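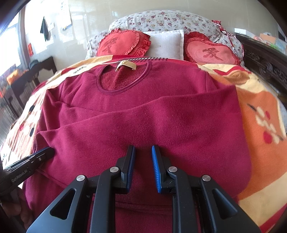
Folding a knit sweater on the bed with a pair of hand-held grippers.

I went to the Cilato open day in March, mostly to see machines fold laundry, and came home with better habits for my own sweaters. Rhodri Kneath ran the folding talk. He has worked through 213 garments for the project so far, and knits give him the most trouble.

Start with a flat surface big enough for the whole sweater. A bed is fine. Smooth the blanket first, or its creases will throw off your fold lines.

Lay the sweater out with the neckline away from you and tuck the sleeves in along the sides. Bring the hem up toward the chest in one slow move. If the fold lands crooked, open it and go again - pulling on a corner to fix it stretches the knit.

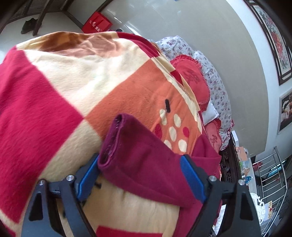 Take hold of a good thick pinch of fabric, too. A robot that grabs only the top layer drags it off the rest, and people in a hurry do the same.

Fidelina Guzmán asked about storage. Kneath's answer was to stack heavy knits no more than 6 high, and to keep them off hangers, where the shoulders stretch.

The talk is repeated at 7 in the evening in the Rostlow hall. There are 200 seats, and the front rows have the best view of the fingers.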